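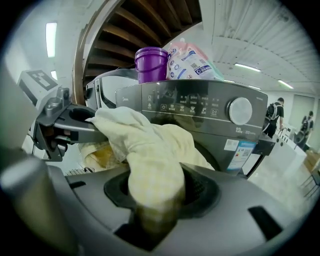
*Laundry corner under the stairs, cream cloth up front.*

We have had both washing machines under the stairs since the spring, and I have finally settled on a way of using them that I don't have to think about. A couple of people asked how we fit two in there, so I'm writing it all down in one place.

The white one on the left came with the house. The dark gray front loader is the one we bought, and it's the 12kg size, which is bigger than I wanted. We paid 613 for it with delivery, secondhand, from Lengyel in Prultcombe. The smaller one in the shop was newer and cost more, so that was that. I've stopped minding. A full set of bedding goes in at once, with space for it to turn over, and I used to do that in two goes.

The labels on the panel are in Chinese. My reading is slow, so for the first few weeks I kept a sheet of paper in the kitchen with the dial positions drawn on it. I don't need it now. I use the everyday cotton setting for most things, the quick one for gym clothes, and spin only when I've washed something by hand. I have never touched the rest of the knob.

The staircase is the part that takes getting used to. The treads come down right over the machines, and you can stand up straight on one side and not on the other. I hit my head twice in the first month. I now load from the tall side and keep anything I need to reach for on top of the dark machine, where there is a bit of a gap. That means the purple bucket and the detergent, and I try to keep it to those. Whatever else gets put there ends up down the back, and getting it out means moving a machine.

**The bucket.** This is for soaking. Socks, dishcloths, anything with food on it. Cold water first, then warm with a spoonful of powder. I leave things in for 20 minutes if they're just grubby and overnight if they're bad. I used to soak in the bathroom sink and it was always in somebody's way.

**The refill bag.** I buy detergent in bags now and don't decant it. I had a nice glass bottle for a while, but it got slippery and I was afraid of dropping it on the floor. The bag folds down as it empties. I fold the corner over and that has been enough so far. If you have a front loader, use less than the packet tells you. I use a bit more than half and the clothes come out fine. When I used the full amount the towels went stiff.

**Pale things.** I wash the cream pieces on their own. The checked cloth is the one I'm careful with. I check the seams before it goes in, then shake it out and turn it so the seams face outward. Crumpled is fine for going into the drum but it should be opened out as soon as the cycle ends. I left a cream cloth sitting in the machine for most of a day in August and the creases took two rounds of ironing.

**Yellowed things.** These get their own load too. For old yellow marks I rub in plain dish soap, leave it, soak it in oxygen bleach, and then wash warm. Sometimes it takes a second go. I don't tumble dry anything until I'm happy with it, as heat sets whatever is left. A few pieces are never going to be white again and I use those for cleaning windows.

Njoroge Nyanda came over to look at the drain hose when we put the second machine in. He measured the run at 72 inches and told me to stop it from sagging in the middle, so it's now clipped to the wall. He also leveled the dark machine with a wrench and a small spirit level. It had been walking forward on the spin cycle, only slightly, but enough that the bucket rattled. I still take the bucket off if I'm running a fast spin with towels.

Once a month I wipe the rubber door seal with a damp rag, clean out the filter and run an empty hot wash. I keep a shallow baking tray in the kitchen for the filter, as there is always more water in it than I expect. Doors stay open a crack between loads on both machines.

The energy label is still stuck to the front of the dark one. I started peeling a similar sticker off the fridge last year and it left a gray gummy patch that I had to work at with cooking oil, so this one can stay.

What I still want is somewhere to hang wet shirts close to the machines. There's a folding wall rack by Okari that might go on the tall side, but I need to measure whether it clears the door when it's open. If it does I'll put it up before the weather turns and add a note at the bottom of this post.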